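Gondola shelving: 3 mm uprights, shelf pitch and label rails for a small kiosk
Forum > Fitout and Fixtures > Shelving and Racking
5 replies shown

flatpack_moth
Posted 22nd September

Fitting out a small shop at the front of a campground office. Drinks, chips, bread, the usual. I have two quotes for single-sided wall bays, one from Rarik and one from Chauvin. Both are powder-coated steel with slotted uprights. The Rarik uprights are 3 mm and the Chauvin ones are thinner, but the salesperson couldn't tell me by how much.

Questions:
Does upright thickness matter at this size, or is the limit always the shelf bracket?
What vertical pitch do people use for 600 mL bottles?
Dark grey or white? My partner wants dark grey. I think it will make the place look like a cave.

Floor is a concrete slab, painted, with a slight fall to the door.

tuan_la
Replying to flatpack_moth

At your size the bracket is the limit, then the shelf lip. I have seen plenty of bent brackets and no buckled uprights. Ask both suppliers for the rated load per shelf, evenly distributed, at the depth you are ordering. A rating quoted at 370 mm deep does not carry over to 470 mm because the load sits further out from the slot.

Work out the drinks properly. A 600 mL bottle full is a bit over 32 grams more than its contents once you add the plastic and cap, so near enough to 0.63 kg. Count the rows and the facings and you will find one packed drinks shelf outweighs everything else in the bay.

For pitch, measure the tallest bottle and add enough clearance to tip it out over the label rail. People forget the rail. It stands proud of the shelf surface and you have to lift over it.

Tuấn Lã

Bay_End_Betty
Replying to flatpack_moth

Dark grey shelves, pale back panels. We changed over in March and I would do it again. The dark edge hides trolley scuffs and the pale back throws light onto the stock. Clear rails on the front edges so you can slide printed tickets in.

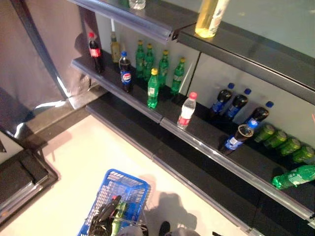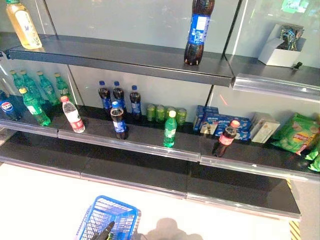
I disagree with Tuấn on pitch. If you set every shelf for the tallest bottle you lose a whole shelf per bay. Put the tall ones up top where there is nothing above them and close up the rest. Chips can go anywhere, they weigh nothing.

One complaint about clear rails: they yellow near a west window and they go brittle in the cold. Buy spare lengths with the first order. Ours came in a slightly different profile when we reordered and the old tickets would not seat.

tuan_la
Replying to Bay_End_Betty

Mixed pitch is fine until the range changes. Then somebody has to unload the bay and move brackets, and with slotted uprights it is easy to end up one slot out between left and right. The shelf looks level enough and the bottles creep sideways. I would sooner lose the shelf.

Heavy stock on the top shelf is also the wrong way round for stability. Put the load low, and fix the uprights to the wall in any case.

Bay_End_Betty
Replying to tuan_la

A single row of bottles is not a heavy load. I said tall, I did not say heavy. Agree on the wall fixing.

kerb_and_channel
Replying to flatpack_moth

Nobody has touched the floor. With a fall to the door you need levelling feet under every upright, and you need to check that the kick plate still clips on once the feet are wound out. On the Flenda bays we put in, there were 5 mm of adjustment before the plate hung in the air. We packed the low end with solid plastic shims and scribed the plate to suit.

Do the levelling empty, then check again loaded. Set the first upright at the high point of the slab and work downhill. If you start low you will run out of thread.

Also look at Inda for back panels. They sell them separately and the hooks fitted our uprights, but take a sample home before ordering. Slot spacing varies between makers and some of them are close enough to fool you until the third panel.

flatpack_moth
Replying to kerb_and_channel

Thanks. I put a straight edge on the slab this morning and the fall is worse at the door end than I thought, so the last bay may move to the side wall where it is flatter.

Chauvin came back with a rating for the shelf but not for the bracket. Rarik gave both, at the right depth. Mireille Tarawneh at Rarik also said the rails are stocked in one profile only, which deals with the reorder problem if it stays true.

Dark grey has won, with pale backs. Pitch still undecided. I will mock up one bay with mixed spacing and see how much room there is to get a hand in behind the front row.

kerb_and_channel
Replying to flatpack_moth

Use real bottles for the mock-up, full ones. And get the bracket rating in writing before you pay the deposit.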